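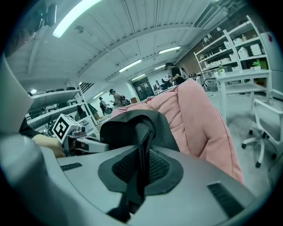
Photo: Kivier

Anika Bellamy keeps a basket of odd socks under her desk, and she'd like it understood that they're for work. "People come in and think I've brought my washing," she says, nudging it out of sight with her foot. "Well, twice I have. But mostly it's work."

Bellamy has spent the better part of her career thinking about cloth. She began on the shop floor of a department store, folding jumpers on a Saturday, went on to run the back room of a hotel laundry, and now leads the household chores side at Kivier, where she and her colleagues are trying to teach machines to do the things she used to do with half an ear on the radio. I had gone to ask her the question my mother asks me every Christmas, when the ironing pile is at its highest, namely whether a robot can do any of this yet.

"Some of it, on a good day," she says, and laughs. "Tell your mother to keep hold of the ironing board."

She is generous with her time and with her biscuits, and she has a habit of picking things up while she talks. In the two hours I'm with her she folds a tea towel, a scarf (mine) and the paper bag the biscuits came in. Cloth, she tells me, is where most people's guesses about machines go wrong. We imagine that the heavy or complicated jobs must be the hard ones, when a machine will happily lift a crate of tins all night long and then be completely undone by a T-shirt.

"A tin is a tin," she says. "You put it down and it's the same tin. A T-shirt has no shape of its own at all. You pinch it in one place and the whole thing changes, it slides, it hides its own sleeves. You and I have been dressing ourselves since we were three or four and we've forgotten we ever learned it."

The pinch is a thing she comes back to again and again. Take hold of too much and you bring up two layers, or the garment underneath as well. Take too little and it slips away. Then there is the matter of what lies next to it. A piece of black fabric beside something pink and puffy is, she says, a lovely little problem all by itself, with one gathering into a twist wherever it's pinched, and the other springing back at you however you press it.

"Black is a pest," she says. "I'll say that for the record. You can't see the creases, so you can't tell what you've got hold of until you've lifted it. Anyone who's ever tried to find the neck hole of a black polo neck in a dim bedroom knows exactly what I mean."

The way Kivier goes about it is for people to do the chores themselves, holding grippers in their hands in place of their own fingers, so that there is a record of how a person manages with the same clumsy tool the machine will have. It's slower than it sounds. Bellamy did a good deal of it herself in August, when the office was quiet and very warm, and she remembers it chiefly for the padded coats.

"Who folds winter coats in August? I did! I did 215 of them, or rather I did the same few coats 215 times, and I can tell you I never wanted to see a quilted sleeve again. But you learn such a lot. I found I was using the edge of the table to hold one side still, and I'd never noticed I did that at home. I went back and watched myself with a duvet cover, and there I was, using my chin."

There is, so far, no plan to give the machine a chin.

I ask how she knows when something works, and she becomes a shade more careful. Her team has a plain test, which they call Bundent after a spelling mistake in somebody's first set of notes. It consists of 100 garments taken as they come from a basket, in no order, some inside out. The machine has to pick up each one singly, sort out which way round it is, fold it and put it on a pile that doesn't fall over. Their best result to date, she says, is the sort of thing she'd have been told off for in the hotel laundry.

"The towels are beautiful. I'd put our towels in any airing cupboard in the country. Pillowcases, fine. Shirts, it depends on the shirt and I think a bit on the phase of the moon. Fitted sheets we don't discuss."

And speed? A good laundry hand, in her experience, gets through a towel before you've noticed her start. The machine thinks about it first. In a hotel with 600 beds to change that would be hopeless during the day, though Bellamy is not so sure about the night, when the building is quiet and it doesn't greatly matter if a pile takes until breakfast.

Shops are another matter, and she lights up at the mention of them. Kivier has been talking to Fosura, a small chain of clothes shops, about the hour after closing, when the tables look as though a gale has been through. Bellamy went along and tidied with the staff for three evenings, partly to take notes and partly, I suspect, because she missed it.

"They were so kind, and they were quite blunt as well. One young woman told me she didn't want a robot folding the jumpers, she likes folding the jumpers, it's the only sit-down-in-your-head part of the day. What she wanted was something to bring the stock up from the cellar and pick the hangers off the floor. So that's gone in the notes, with a big ring round it."

Hangers, as it happens, are coming along nicely. So is taking things out of a tumble dryer, provided nobody has left a sock stuck to the roof of the drum. Bellamy's colleagues on the kitchen side have a machine called Boiko that can empty the lower rack of a dishwasher and put plates away in a cupboard it knows, although it will still stop dead in front of a colander.

I wonder aloud whether she minds working towards the end of a job she was clearly so fond of. She takes a while over that one, and another biscuit.

"My hands hurt by the time I left the laundry," she says. "I was thirty-one. There were women there who'd done it all their lives and couldn't open a jar. So no, I don't mind. I'd mind if it was done badly, or if it was done without asking them."

She has a neighbour in her eighties who can manage everything in the house except changing the bed, and it's her that Bellamy thinks of when the shirts are going wrong. She won't give a year for when help might arrive. She was asked for one at a talk once, gave it, and has been sent it back by email ever since.

Before I go she hands me my scarf, folded into a square so neat that I carry it to the station without putting it on. My mother, when I ring, wants to know about the fitted sheets.

20/12/2025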